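Work > Machines > Robots on the job

How a Robot Changes a Job: Sorting at the Wekmont Packing Room

23 July 2023
By the Prenard Young Readers Desk

Automation means that a machine does a task with little or no help from a person. A dishwasher is automation. So is a traffic light. In a workplace, automation usually starts with one small task that has to be done many times a day.

Wekmont sells party supplies and picture plates for children. Its packing room handles 3,000 items on a busy day. Before an item goes in a box, it has to be picked up and put in the right tray. A person can learn this in a few minutes. A robot needs much longer.

Why is it hard for a robot?

Your hand has skin that feels pressure. When you pick up a plate, you know at once if it is slipping. Many robot hands, called grippers, can't feel much at all. A gripper has fingers that open and close, and a motor that moves them. The computer has to work out where the item is, which way it is turned, and how far to close the fingers.

A flat item is the worst case. There is almost nothing to hold except a thin edge. Soft flat items add a second problem – they bend when they are pushed.

The robot at Wekmont was built by a company called Hukudico. It has two arms bolted to a metal rail. The arms do their work over a table, and a tray marks where things should go.
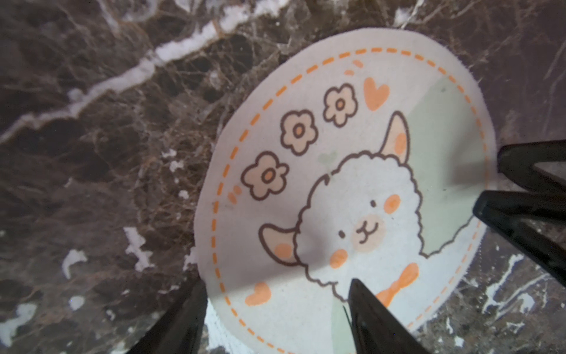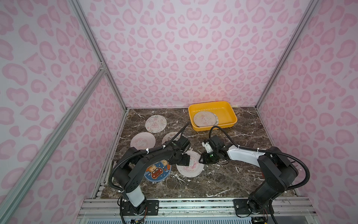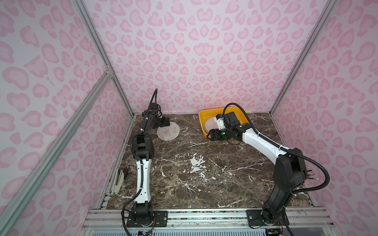

Each arm bends at joints, much as your arm bends at the shoulder, elbow and wrist. Every joint has its own motor. To move the gripper in a straight line, several motors must turn together, each by a different amount. The computer works out these amounts many times every second.

The robot learns from practice. First a worker guides the arms through the task, and the computer records each movement. Wekmont's workers did this 500 times. A program then looked for patterns in the recordings. When the robot tried the task alone, it dropped a lot of things. The workers recorded more examples of the movements it got wrong.

What changes for the workers?

The packing room has 40 workers. Before the robot came, most of them spent part of each shift sorting. Sorting for a long time can make wrists and shoulders sore, so people took turns. Now the turns are shorter, and some workers have new tasks:

- checking sorted trays for mistakes
- clearing a jam after the arms have stopped
- recording new examples when a new product arrives
- cleaning the grippers and checking the cables

These tasks need training. Wekmont's course takes 60 hours, and workers are paid while they take it. Not everyone wanted to change. Some liked sorting because they could talk to the person next to them. Checking is quieter work and it takes more attention.

Automation can also mean that a company needs fewer people. This has happened in many factories. Wekmont has said that it will not cut jobs this year. It has not said what will happen after that, and the workers have asked for an answer in writing.

A second packing room, at Hinojosa, will decide in the fall whether to buy the same machine. Workers there will be able to try it first.

Words to know

Gripper: the part of a robot that holds things.
Joint: a place where an arm bends or turns.
Shift: the hours a person works in one day.

3 comments

mapleleaf_reader: My class wants to know if the robot gets faster when it practices more.

Prenard Young Readers Desk: Sometimes. More practice usually helps it make fewer mistakes. Its speed is a setting that workers can change.

gus_and_dad: I would rather record the examples than do the checking. Dad says he would miss the talking.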